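20/01/2018

Back in the ceramics shed after the break and it smells like wet cardboard, so that's the first job (the bottom shelf of the damp cupboard had grown something grey and furry, have scrubbed it with vinegar and left the doors open). Samran, if you're looking for your lidded jar, it's on top of the kiln log, wrapped in a shopping bag. It's fine.

Main thing today was the tin white. I've been grumbling about it since July and I'm finally doing it properly instead of chucking in more opacifier and hoping. The trouble, for anyone who hasn't had to listen to me: the Kandton recipe goes on beautifully, fires glossy, and then about one piece in five has pinholes right down in the well where you'd eat your soup. Rims are good. Outsides are good. It's always the bottom!

Corrado reckons it's the bisque. He's been telling me for ages that we fire it too low and the clay is still gassing off when the glaze starts to melt, and I've been telling him it's the sieve. So we're testing both, and the loser buys lunch.

Made up a new batch this morning:

- 4000 g dry mix, Kandton recipe as written, no fiddling
- slaked overnight in the blue bucket (thanks Nataša for starting it)
- sieved twice, 80 mesh then 120
- split in two, half left alone, half with a pinch of Epsom salts

The Epsom half was lovely to dip, like thin custard. The plain half kept settling into a brick and I had to get my whole arm in there. I know which one I'd choose on feel alone, but feel isn't the test.

Twenty test tiles per half, plus a few small bowls, because tiles never pinhole for me and bowls always do. Bisque was split as well: one lot at our usual, one lot slower, with an extra soak at the top. Corrado has the schedule written on the back of an envelope and I'd like that copied into this book please, mate, before it ends up in the recycling.

While the first lot was drying I went through the old black-outside, white-inside work to see how the two glazes have been getting on with each other at the rim. That pairing is the one Vilgate keeps asking for, so it matters that they don't crawl away from each other.

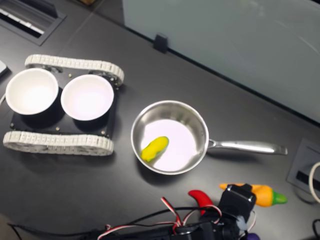 *White inside, dark outside. Glossy in the well, thin at the rim.*

What I want from the new batch is that same gloss with no holes in it, and a cleaner line where the colours meet. I've been waxing the rim freehand on the wheel and my hand wobbles. Mutua does hers with a sponge cut into a wedge and it comes out miles better, so I'm pinching that idea. Tried it on three spares this arvo. First one was rubbish, second was all right, third I'd be happy to sell. You have to hold the sponge dead still and let the wheel do the work, and not talk.

Cones and temps. Kiln was set for 2260 Fahrenheit on the old controller, which is the American one Sombat brought over from the Tarkska studio, and yes, it's still in Fahrenheit, and yes, I know you can change it, I can't find the button. Ramp is 200 degrees an hour to start with. I've put witness cones on the top, middle and bottom shelves because I don't trust the bottom, it ran cool all last year. If the bottom cone is still standing when we open up, I'm ordering elements and I don't care what it costs.

Other bits:

The Subramaniam order of ball clay came in a split bag. Swept up what I could and put it in the reclaim bin, NOT in the glaze store, so please don't go scooping it out for a recipe. I've rung them and they'll send another one.

Pug mill is making the noise again. It goes away if you feed it slower. Might be the bearing, might be a bit of somebody's sponge.

We're low on wax resist and on latex gloves in medium. Plenty of large, if you've got hands like Corrado's.

Still to sort out:

- weigh a litre of each half and write the number on the lid (I forgot, sorry)
- dip the second lot of bowls, three seconds, pour out, no double dipping
- brush the feet clean before they go anywhere near the shelves
- someone tall to check the vent flap

Kiln's on as of twenty to five. I'll pop in after tea to turn it up to medium and Nataša's doing the last check. Please leave the lid alone until it's under 200, Samran, I mean you, I heard those plates ping from the car park last time.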